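Notes for my talk "The Cabinet in the Corner", Sodanside, Sat 4 October
Please speak slowly. Drink water before slide 3.

Slide 1. Title
Good morning. Thank the hosts at Sodanside for the room and the coffee. Tell them I will talk for 20 minutes and then we can discuss. The subject is very small: one cabinet, and how a shared workplace puts things into it.

Slide 2. Why a cabinet
In Grakotow we had open shelves for a long time. Everything was easy to see and it looked terrible. In February we changed to cabinets with doors. Then it looked nice, and people started to ask each other where the tape is.
(Pause here. In the rehearsal they laughed.)

Slide 3. The inventory
We made a list of what was inside. The list had 143 lines. Many lines were the same thing with a different name, for example "box, blue" and "blue carton". Say that a common word for each thing is more useful than a beautiful label.

Slide 4. The top shelf
This is the main part, do not hurry. The top shelf is where things go when a person has not decided. You must lift your arm, so you put the thing near the front edge and leave. Small boxes belong lower. On top I would keep only things that are light and that you need a few times in a year.

Slides 5 to 7. Click through, leave the last one on the screen.

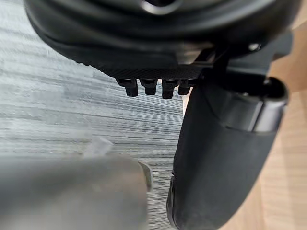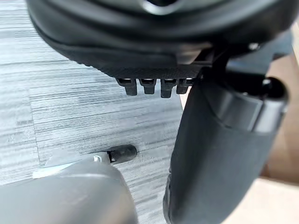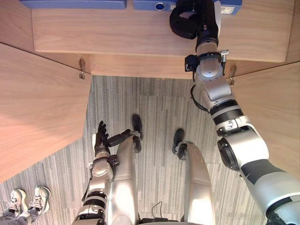

Slide 7: wooden cabinet with both doors open, blue items along the top shelf.

With slide 7 on the screen: ask the audience to look at the blue items and say where they would put them. Wait for two or three answers. Then show that one has a white label, but the print is too small to read from where we stand. My advice is large letters, on the side that looks at the room. Mention also the doors. When both are open they need space on the left and on the right, so do not place a chair there.

Slide 8. What it costs
The Matić cabinet cost us 700 with delivery, and a simple step stool was much cheaper. If the budget is small, buy the stool first. Do not read the whole table.

Slide 9. The rule we use now
Once a month we empty one shelf completely, clean it, and put back only what has a name on the list. It takes about 8 minutes. The colleagues in Soden do it on Friday after lunch and they play music.

Slide 10. Questions
If someone asks about locks: we have no locks, I cannot compare.
If someone asks about glass doors: say I like them, but fingerprints.
Give out the paper with the empty list. Collect the pens again.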